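Jun 11, 2024

Slept until five, then lay there composing a letter to the Govberg water district, which is how I now spend the hour other people give to prayer or running. The bill came Saturday. $523 for a two-person household with no pool, no lawn to speak of, and a dishwasher that has been ornamental for most of the year. I have read it so many times I could recite the account number at parties, if anyone asked us to parties.

Wekesa says it's a leak. Wekesa says everything is a leak. When my car wouldn't start in January he stood over the hood for a while and said "could be a leak," and the battery was dead. But he came over after work yesterday with his big flashlight and we shut off every tap and watched the little red triangle on the meter, and it went around. Slowly, like it was enjoying itself. So now he's right, and I'll be hearing about that until one of us moves.

Called the district at eight sharp this morning. Hold music was the same eleven bars of flute. I got a very pleasant woman who explained that water is my responsibility once it crosses the meter, and the district's before that, as though I'd been trying to claim the reservoir. She did mention there's a form. If you get the leak fixed and send in the plumber's receipt within 60 days they'll knock something off. How much is something? That would be determined. By whom? By review.

Then the plumbers. Malside can come a week from Friday. The second place on my list had a full mailbox. Nikolovski picked up on the first ring and said he'd be over between noon and four, so of course I turned down lunch with Awuor, stayed home, and jumped at every truck. Awuor was nice about it. She said she'd eat my half of the noodles in my honor and then wrote to say the bowl was empty.

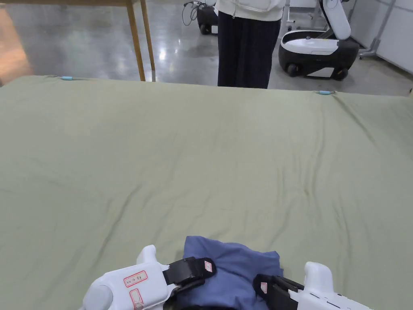
He showed up at 4:40 with a listening device that looked like a stethoscope for a horse. I liked him right away, which worried me, as I also liked the man who sold us the dishwasher. He walked the whole side yard with his eyes shut and his mouth a little open. I followed behind carrying nothing, trying to look like part of the operation. The neighbor's dog watched us both with what I can only call pity.

It's under the hydrangea. Naturally. There's one living thing on this property that I have managed to keep going for seven years, and the pipe has picked that exact spot to give out. In hindsight I should have been suspicious. It has been blooming like a float in a parade since April, and I've been taking compliments. I told Idrisa across the fence it was coffee grounds. She's been saving hers all spring on my advice. I'll have to tell her at some point, or else let her go on believing, and I'm leaning toward the second.

The quote is $2092 to dig it up and put in new line from the meter to the house, or a good deal less to patch the one bad place. He said a patch would hold. I asked how long. He looked at the sky. I said I'd think about it, in the voice of a person with options, and he wrote both numbers on the back of his card and left through the wrong gate.

Read up on moving a hydrangea in June. Everyone agrees you shouldn't. One man in a gardening forum had done it and reported that the plant "sulked," and then he never posted again, so I've been wondering about him.

Wekesa called after supper to ask where it was. I said the side yard. He said he'd figured the side yard. He had said the kitchen, at length, with gestures, and I let it go because he's the only one I know with a decent shovel.

For now we're turning the water off at the street overnight. I've filled the kettle, two saucepans and the big stockpot, and the kitchen looks like we're expecting a birth. Must remember to turn it back on before I get in the shower. Must also call the district and ask whether the 60 days run from the bill or from the repair, and whether the flute can be skipped.

Trash goes out tomorrow. We're out of stamps.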